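Birnham Two-Arm Service Unit: Planning and Set-Up Guide

Section 3. Before You Order

Read this section before anyone signs a purchase form. It was written by Tiziana Sanna for sites that look after furnished rooms, and it assumes you have already sat through a sales demonstration. Demonstrations are done on a bare table with one object on it. Your rooms are not like that.

3.1 Work out what the job costs now

1. Pick one task. "General tidying" is not a task. Taking plastic covers off furniture after a paint job is.
2. Have the person who normally does it write down the minutes spent over a full month. February is a poor choice if your rooms are closed then.
3. Multiply by what you pay that person, including benefits. Do not use the hourly figure printed in the Vindis brochure. It is higher than most sites pay, and it makes every payback table look good.
4. Write the result at the top of the worksheet. Everything else gets compared to it.

Note: If the task takes less than 33 hours a month, stop and get a second opinion from someone who is not selling anything.

3.2 Survey the room

1. Measure the narrowest gap the base has to pass through, with the furniture where it really stands.
2. Mark rugs, cords, trailing plants and anything with fringe or tassels. Fringe catches in fingers.
3. List polished and lacquered surfaces. Reflections can confuse depth cameras, and a scratch on black lacquer will cost more than a month of the service plan.
4. Check the light at the time of day the unit will work. A bright window behind the job is worth a test of its own.

CAUTION: Do not plan to clear the room for the robot unless you also budget for the person who clears it. This line is missing from every quote we have seen, Ferraro's included.

3.3 Build the budget

1. Enter the base unit and both arms.
2. Enter the grippers separately. Two-finger parallel grippers are the usual choice, and a spare set of fingers belongs in the first order.
3. Add operator hours. Sites new to this should allow 63 hours before they expect any useful work.
4. Add repairs to furniture. Ask your insurer in writing whether a powered arm is covered — a phone call does not count.
5. Leave out "future software improvements." If a feature is not in the unit today, its value is zero.

Note: The Nedach service plan covers up to 200 operating hours a year. Time spent on failed attempts counts as operating time.

3.4 Ask for a trial on your own material

Thin plastic sheeting is a fair test. It folds, clings and changes shape every time it is lifted, and a seller who only wants to show you boxes is telling you something. Put it on carved and upholstered pieces, beside a cabinet, on patterned carpet. 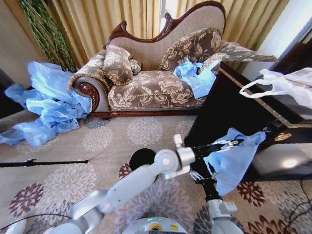

Can we budget for one arm now and add the second later?
Only if the seller will put the price of the later upgrade in the contract. The second arm also needs its own calibration visit, so enter that as a separate cost.

3.5 Run the trial

1. Agree beforehand on what counts as finished, including where the plastic ends up.
2. Run the same job 2 times with the sheets placed differently.
3. Record every time a person steps in, even to nudge something — sellers tend to leave these out.
4. Attach the record to the worksheet from 3.1 and send both to whoever approves the purchase.

CAUTION: Keep people out of arm's reach while the unit is powered, and find the stop button before the first run.

Continue to Section 4, Delivery and Unpacking, only after the purchase has been approved.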